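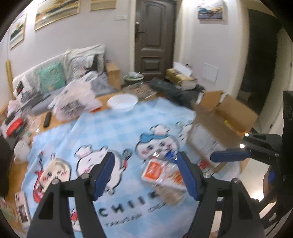
3.2 Packing of mixed snacks in the home

The second part of the Orkdale study dealt with small wrapped foods and the boxes people keep them in. We chose snacks because most homes have them, and because their wrappers differ far more than their contents do. A stiff bar can be stood on end and will stay there if its neighbours hold it up. A thin plastic packet with air in it takes up a good deal of room until something heavier is put on top.

Each household was given the same task. The snacks were to go from a table into one open cardboard box, in any order, and the flaps were to be left open until the last item was in. We did not supply the boxes. Many were old delivery boxes with soft corners, and we recorded their state on a short form before packing began. In all, 127 packings were kept for analysis, 70 from Urno and the rest from Gonthorpe.

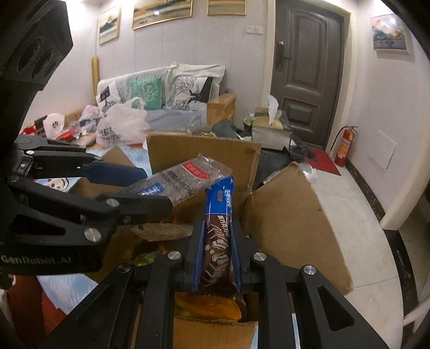

Figure 4. Packing a box in a living room. A wrapped chocolate wafer bar is held upright over the open box, and a clear plastic snack packet is held at a slant to its left. Other packets are already inside.

Packings were sorted by what was laid down first. Where flat packets formed the bottom layer, bars were usually added upright along one side, and the box closed without pressing. Where bars went in first they tended to lie across one another, and the gaps between them were seldom filled later. In 35 cases at least one item was taken out and put back in a different position before the flaps were folded down.

Table coverings made a small difference that we had not planned for. On a cloth, flat packets were easier to pick up, as the cloth gave a little under the edge of the wrapper. On bare tables they were more often slid to the edge first. We return to this in Section 4, together with the results for tins and jars.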